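Keeping the Old Box Going: speaker notes, long version

Posting these because a few people asked after the library night in July. They're my own notes, so they wander a bit.
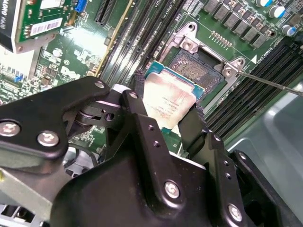
Right, hello, thanks for coming out in the rain. Check the mic. Ask if they can hear me up the back.

Start with the kitchen bench story. I bought my first second-hand server for 74 dollars from a bloke clearing out a storage unit, carried it home on the tram with my arms going numb, and plugged it in next to the toaster. It sounded like a leaf blower. My partner came out in a dressing gown and asked whether it was meant to do that. (Pause here, people usually laugh. If they don't, keep moving!)

So tonight is about buying and looking after old computer gear at home. I'm a hobbyist. I ran the IT cupboard at a seed wholesaler called Brinkmann for years, and everything I know came from that cupboard and from wrecking my own stuff on weekends.

Buying

Ask for a photo of it switched on. If the seller says it "worked when it was put away", offer less. I've had two machines that worked when they were put away, and one of them had a wasp nest in the power supply. A proper one, mud and all.

Look up what memory it takes before you hand over any money. I once paid more than 300 dollars for memory to suit a machine that wasn't worth half that, and I did it at eleven at night feeling terribly pleased with myself. Don't shop at eleven at night.

Check it'll fit where you want it. Rack servers are LONG. Mine stuck out past the end of the shelf by a good hand's width and I wore the bruise on my hip all winter.

Opening it up

Power off, pull the cord, wait a bit. Touch some bare metal on the case. Take your jumper off if it's one of those crackly fleecy ones, you know the ones.

Take photos on your phone before you unplug anything at all. Every cable. You think you'll remember and then the kettle boils, somebody rings, and you come back to a bowl of spaghetti.

Processors. This is where everyone gets sweaty palms, and fair enough. Hold it by the sides. Find the little corner mark and match it to the mark on the socket before you go anywhere near it. Lower it straight down and let it sit under its own weight. If it wants pushing, it's the wrong way round, so lift it off and look again. Keep the plastic socket cover in a drawer as well, you'll want it if you ever sell the board.

Thermal paste: a small blob. I used to butter it on like toast. Cleaning that off took most of a roll of paper towel and a fair bit of language.

(Sip of water. Ask who's got a machine in bits at home right now. Hands up, no shame.)

Noise and power

The bit I wish I'd thought about first. My leaf blower went on a plug-in meter and I had a long look at the number, and then an even longer look at the bill. It now lives in the laundry and gets switched on when I need it. I've named it Urnen, after a label that was stuck inside the lid when I bought it. No idea what it meant.

The quiet everyday one is called Ditov (same lid, different label) and it does the photos, the music and the backups, and sits behind the telly drawing next to nothing. If you only build one machine, build the boring one!

Dust. Clean the filters when you clean the heater filter. Hold the fan blades still while you're blowing them out. We've got a dog, so I do mine twice as often as the manual says.

Backups

Slow down here, I always rush this part. One copy in the house, one copy somewhere else. My somewhere else is a drive in my sister's linen cupboard, under the good tablecloth. Every so often, pick a folder and restore it to see if it comes back. I had 500 holiday photos on a disk I'd been dutifully backing up to, and the first time I tried to get one off it, it wouldn't open. Nor would the next. We got some back from old emails, but most of that trip to the coast is gone, and I still get a bit grumpy about it.

Getting rid of things

Wipe the drives, then wipe the labels too, because I've seen passwords written on masking tape. The council depot takes boards and cables, but ring first about batteries. The Cikero swap table out in the foyer takes anything that still switches on, and I'm told there's a box of free cables under it tonight, so go gently with each other.

Questions. If someone asks which brand to buy, say whichever one you can find the manual for. If someone asks about wi-fi, say I'll chat at the tea urn. Pack up by nine, the alarm sets itself and it's very loud.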